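Oda Money Coaching Project
Progress report to the Astania Fund
May 2, 2021

Prepared by Inmaculada Sotomayor, project lead

Dear Valeriano and everyone at the Fund,

Thank you for your patience while we pulled this one together. I know you asked for something shorter than last time, and I did try, but there is a good deal to tell you and most of it is encouraging, so please bear with me (and put the kettle on first, if you like).

As you will remember, your grant pays for one-to-one budget coaching for households in Ladach and Plostitz who have no savings to fall back on. We don't lend money and we don't negotiate with lenders. What we do is sit down with people, by phone or by video for most of this past stretch, and help them work out what comes in, what goes out, and how to put a little bit aside before the next car repair or dental bill lands on the doormat.

Who we have worked with

We have now enrolled 67 households, most of them in Ladach, where we already had good ties with the food pantry and the library. Plostitz was slower to get going. People there didn't know us, and I think I underestimated how strange it feels to be asked about your rent and your groceries by a voice you have never met. Once the first few families had been through the sessions they began sending their sisters and neighbors our way, and that has done more for us than any of the flyers we printed.

Of those 67, there are 40 who have finished all of their coaching sessions. The rest are still somewhere along the way, apart from a handful who moved out of the area or asked to pause. We keep a place open for anyone who pauses. Two of them have already come back, which made my whole week both times!

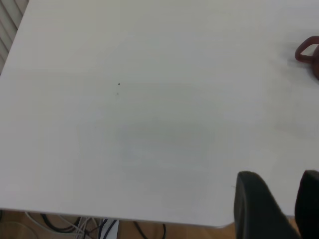 The group skews a little older than we planned for. We wrote the original proposal with young renters in mind, and we do have them, but we also have a good number of grandparents who are raising children on a fixed income and who had never had a reason to look at a budget app before. Most of them prefer paper, so we redid the monthly worksheet in larger print, with fewer boxes and more room to write. The younger folks liked it better too, and we have quietly dropped the old version.

How the coaching goes

Each household has the same coach from beginning to end. The first session is mostly listening. The coach asks for a month of bills and bank statements if the family has them handy, and if they don't, we start from memory and fill in the holes later. I used to be stricter about this. A few years ago I would have sent people away to gather their papers first, and I am sure we lost some of them that way.

After that we build a plain spending plan and choose one small savings target. We ask people to pick the amount themselves. Some choose $10 a paycheck, and that is perfectly fine with us. The point at that stage is to get the transfer set up and to see it go through a few times without anything bouncing. Once that is steady we talk about whether to raise it, and about where the money should sit so that it is easy to reach in an emergency and a little harder to reach on an ordinary evening.

What we are seeing

Among the households that have completed the program, the average amount set aside at the final session was $539. I want to be careful with this number. It is an average, so a few strong savers pull it upward, and it was taken at a time when some families had extra money coming in that they don't expect to have again. Still, nearly all of these families told us at the start that they had nothing put by, and I can't help being proud of them.

We also ask everyone, at the beginning and at the end, how worried they feel about an unexpected bill. The answers have moved in the right direction. One mother in Plostitz told her coach that she had started opening her mail on the day it came — she used to let it pile up on top of the refrigerator until she couldn't stand it. We don't have a column for that in the spreadsheet, but I thought you would want to hear it.

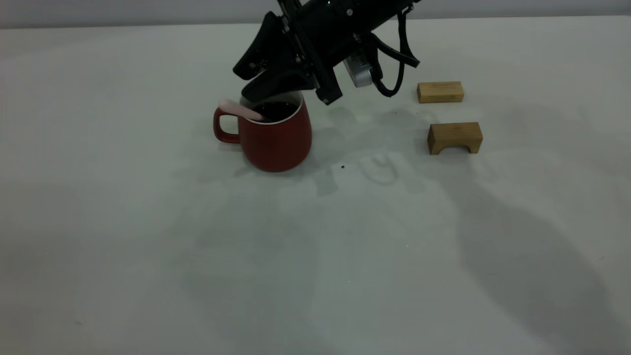

What has been harder

Scheduling has been our biggest headache. Many of our clients work shifts that change from one week to the next, and a session booked ten days out is a session that often gets missed. We have started confirming by text the evening before and offering a short late slot for anyone who can't make the daytime. Missed appointments have come down, though they are still higher than I would like.

We also lost one of our part-time coaches in the winter, to a full-time job with benefits that I could hardly ask her to turn down. Her families were moved over to the other coaches with a proper handover call for each of them. It went smoothly on the whole, but it did stretch everyone, and it is the main reason enrollment in Plostitz is behind the schedule we gave you.

Money spent so far

Spending is close to plan. Coaching hours are slightly under budget on account of the vacancy, and printing is over, thanks to the new worksheets. Phone and video costs came in just where we thought they would. Our travel line has hardly been touched, and I would like to ask your permission to move what is left of it into coaching hours, so that we can offer the late slots through the end of the grant. I'll send the line-by-line figures separately, as you prefer.

Next steps

We are interviewing for the open coaching position now and hope to have someone trained by August. After that we would like to try a small group session in Plostitz, in person if people are comfortable with it, for families who have finished and want to keep in touch with one another. Several have asked.

We also plan to call back every household that completed the program, to see whether the savings are still there and, if they were spent, what they were spent on. Using the money for a real emergency counts as a good result in our book, and I'd like the next report to show that clearly.

If you could let me know about the travel money when you have had a chance to talk it over, I would be very grateful. And do call if anything above needs explaining — I am always glad to talk about these families.

With warm thanks,
Inmaculada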